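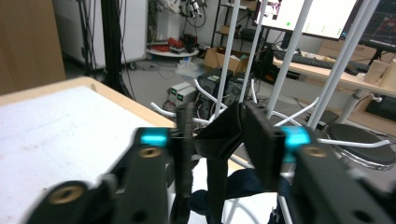 Workshop notes: Visel rear hub, revised freehub seal and service interval

Momamer Cycles newsletter, 18 November 2022

The rear hub fitted to all Ornik touring and Ornik Mixed bicycles has a revised freehub seal from this month's production. The hub is still sold as the Visel and the shell, axle and ratchet ring are unchanged. Owners of earlier hubs can fit the new seal without replacing any other part. The notes below cover what has changed, how to tell which seal is in your hub, and how to carry out the service at home.

Background

The original seal was a single-lip rubber ring seated in a groove in the hub shell, with the lip running against the inner face of the freehub body. It kept out rain and road spray well enough. Fine dry dust was another matter. On hubs returned to the workshop after long use on unsurfaced roads, dust had worked past the lip and mixed with the pawl grease to form a stiff grey paste. The pawls then became slow to lift, and the rider would notice a delay in engagement or a pedal stroke that slipped before catching.

We looked at this over the summer and ran a longer trial in October, using Ornik touring bicycles on the tracks and back roads north of Bragança. The test bicycle with the highest mileage covered 1,243 km, all of it with loaded rear panniers. It carried the revised seal throughout. A second bicycle followed the same route with the original seal for comparison.

When the hubs were opened, the grease behind the revised seal had darkened but still moved freely, and the pawls returned under their own spring pressure. Grease behind the original seal was noticeably gritty on the drive side. Neither hub showed measurable wear on the ratchet teeth. A pair of bicycles is a small sample, and we will be opening customer hubs at their normal service over the winter to see whether the result holds.

What has changed

The revised seal has 2 lips. The outer one runs lightly against the freehub body, as before. The inner one sits further back and traps a ring of grease between itself and the outer lip. Dust that passes the first lip is held in that grease and is wiped away at service.

The rubber is slightly harder than before. A new seal therefore drags a little more, and with the wheel in a stand you may see the cranks carried forward when the wheel is spun and the chain is on. The drag falls off over the first few rides. If the chain still sags along its top run when you stop pedalling after that, the seal is probably not seated fully in its groove and should be checked.

Identifying your seal

Remove the rear wheel and look into the gap between the freehub body and the hub shell. A torch helps. The original seal is black. The revised one is dark red and sits almost flush with the shell. Hubs built with the revised seal also have a small dot stamped after the serial number on the non-drive side, though hubs upgraded later will not carry this mark, so go by colour if in doubt.

Service interval

For riding mostly on surfaced roads the interval remains once a year. For regular riding on gravel, forest tracks or canal paths, we previously advised opening the hub every spring and autumn. With the revised seal fitted, once a year is now enough for this use as well. Bicycles ridden through winter on salted roads should still be opened in spring whichever seal is fitted, and any hub that has been under water should be opened as soon as practical.

Please do not use a pressure washer anywhere near the hub. The revised seal is no better at resisting a direct jet than the old one.

Fitting the revised seal

You will need two cone spanners, a clean cloth, a plastic tyre lever, the seal and a small quantity of Visel pawl grease. The cassette can stay in place, although the job is cleaner with it removed.

Hold the drive-side end cap with one spanner and undo the non-drive end cap with the other. The caps are threaded in the normal direction. Lay the wheel flat with the cassette uppermost and lift the freehub body straight up with a slight backward turn. Keep a hand cupped around the base, as the pawls are held by a single wire spring and can drop out if the spring is damaged.

Lift the old seal out with the tyre lever. A screwdriver will mark the groove, and a marked groove will let dust past any seal. Wipe out the groove, the ratchet ring and the pawl pockets with the cloth. If the old grease has hardened, a little paraffin on the cloth will shift it, but keep solvent away from the bearings. They are cartridge units and cannot be repacked.

Press the new seal into the groove by hand with the flat side facing down. Work round it from one point and check that it sits at an even height. Run a thin line of grease between the lips.

Put a light film of grease on each pawl and on the ratchet teeth. Too much will stop the pawls lifting cleanly in cold weather, and the symptom is the same as that of a contaminated hub. Ordinary bearing grease is too thick for this purpose.

Lower the freehub body onto the axle while turning it backwards until the pawls tuck in and the body drops home. Refit the end caps and tighten firmly. Turn the axle between finger and thumb; it should be smooth with no side play. Before riding on the road, apply the rear brake and press down hard on a pedal to confirm that the freehub engages.

Parts and availability

The seal is supplied on its own or as a kit with a pawl spring and a sachet of grease. The first batch is 300 kits, held at the Momamer workshop, and dealers can order from Monday. Seals for the front hub are not affected. The older single-lip seal will no longer be stocked once current supplies have been used.

Hubs sent in for routine service will be given the revised seal at no extra charge. Send the wheel without the tyre and cassette if possible, and write the frame number on the label. Turnaround at present is 2 weeks, and will be longer over the Christmas closure.

The exploded drawing in the Ornik owner's manual still shows the old seal. A corrected sheet is being prepared and will be sent out with the next issue.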